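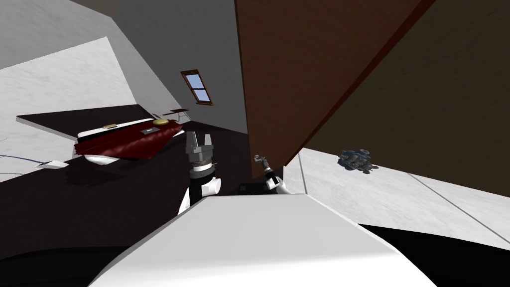 Fola model in the Grivberg bedroom, left gripper open.

Nendavholm Robotics Club — Simulation Notebook
Entry 861
Present: Lanying Lu, Randa Issa
Location: Kwofie Room, workstation 2

Purpose of the session

The student team is preparing the Fola two-arm model for the household task in September. The task requires the robot to pick up one named object in a furnished room and set it down on a second surface. All work at this stage is done in simulation. The session was set aside for reach checks and for a first review of the grasp routine that Randa Issa rewrote last week.

Setup

The Grivberg room file was loaded without changes to the furniture. Small objects were placed by the randomizer, with the seed written into the run log so that any layout can be loaded again. The time limit was left at 1,000 steps per run. The control rate was set to 100 Hz in the shared configuration file; two earlier entries give a different value, and those entries should be corrected by whoever wrote them.

The club's copy of the arm description had an old joint limit on the right wrist. Lanying Lu replaced it with the limit from the course file before the first run. Runs made before this change should not be compared with runs made today.

Items checked before the first run:

1. Both arms return to the rest pose on command. Confirmed. The left arm settles later than the right, as it did in the spring.

2. Gripper open and close commands reach the correct side. Confirmed after one correction. The two channels had been swapped in the test script, but the main program had them right.

3. Base is held fixed during arm motion. Confirmed. The brake flag must be set by hand after each reset. Randa Issa will move it into the reset function.

4. Small objects do not sink into the surfaces they rest on. Partly confirmed. The red cover is the difficult case: the collision shape is coarse and does not follow the visible folds. The round yellow piece passed on the second layout and failed on the third, where it came to rest slightly below the surface.

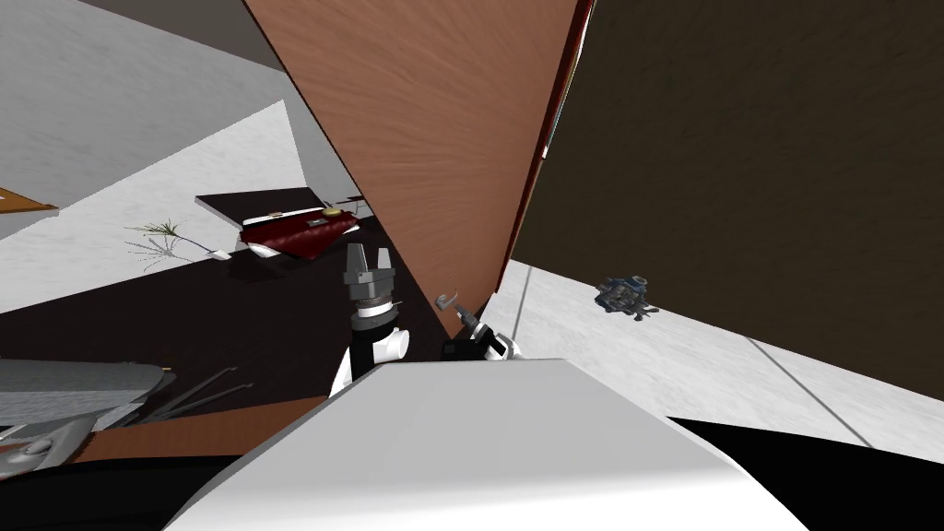
5. Floor objects are included in the obstacle list. Not confirmed. The dark blue and gray toy on the light floor was missing from the list in every layout tried. It is present in the room file under the group "loose," and the planner reads only the group "furniture." The same group holds the plant. Correction assigned to Lanying Lu.

6. Log file opens at the first step and closes at the last. Confirmed.

Reach checks

The reach checks were run from a single base position, with the arms moved one at a time and then together. The purpose was to find out which parts of the room can be served without moving the base. For the left arm, the nearer surfaces are within range and the planner returns a path quickly. For the right arm, the planner often returns a path that swings wide toward the large wooden panel. The path is legal, but it wastes steps and brings the elbow nearer to the panel than the team would like. A clearance cost has been added to the right arm only. It will be extended to the left arm if the results hold.

Moving both arms together remains the weaker part of the project. The planner treats the second arm as a fixed obstacle while it plans for the first, then exchanges the roles. When the two grippers start close to each other, the exchange can repeat without settling. Randa Issa proposes a fixed order of priority, left arm first, and a short wait for the right. Lanying Lu would prefer to plan for both arms at once, but agrees that the club does not have the time before September.

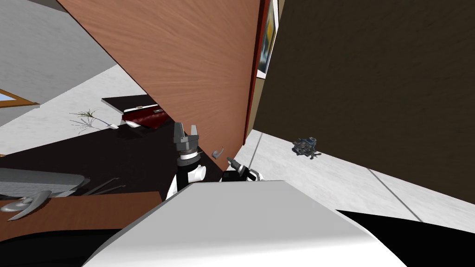 The fixed order was tried for the remainder of the reach checks. It removed the repeated exchange in all layouts loaded today. It also made the right arm idle for long periods, and a member watching the run may take this for a fault. A status message, "right arm waiting," should be printed while the wait is in force.

Two points were raised about object names. The course list uses "tray," "box," and "plant" as target names, while the room file uses part numbers. The lookup table joining the two was written by hand last year and is incomplete. Until it has been finished, target names should be checked against the table before a run is started. A missing name does not stop the program — it selects the first object in the file without a warning. This cost the team most of an hour and should be treated as a defect.

The full log for the reach checks comes to 2,596 steps. It has been saved to the club drive with the seeds and the corrected arm description.

Grasp routine

The rewritten routine approaches along the axis of the object, stops short, and closes until both fingers report contact. The wrist view was used for the review. The main question was where the fingers should meet an object that is narrow at one end and wide at the other. The old routine aimed for the center of the bounding box, which on a lobed shape places the fingers against the widest part. The new routine looks for the narrowest section that the open fingers can pass. 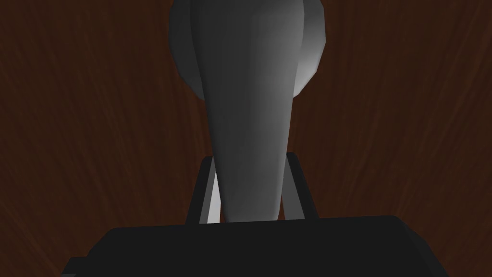 Page last changed: 26 Jun 2023, by L. Lu

With the gray piece, the narrow end lies between the two fingers and the lobes extend past the gap on both sides. There is still a dark gap on the right-hand side of the stem in the saved view. The contact report must therefore be read from each finger separately, and the combined value should be removed from the display. The team did not attempt to judge the quality of the grasp from the wrist view alone.

The closing speed was left at the course setting. Lanying Lu asked that it not be altered until the contact report has been separated, so that the two changes can be assessed one at a time. Agreed.

Actions

Lanying Lu: add the group "loose" to the obstacle list; complete the lookup table; stop the program when a target name is missing.

Randa Issa: move the brake flag into the reset function; separate the contact report by finger; add the waiting message for the right arm.

Both: repeat check 4 with a finer collision shape for the red cover. If the load time becomes too long, return to the present shape and record the fact here.

Open question for the course staff: whether the base may be moved during the September task, or only before the clock starts. The rules can be read either way.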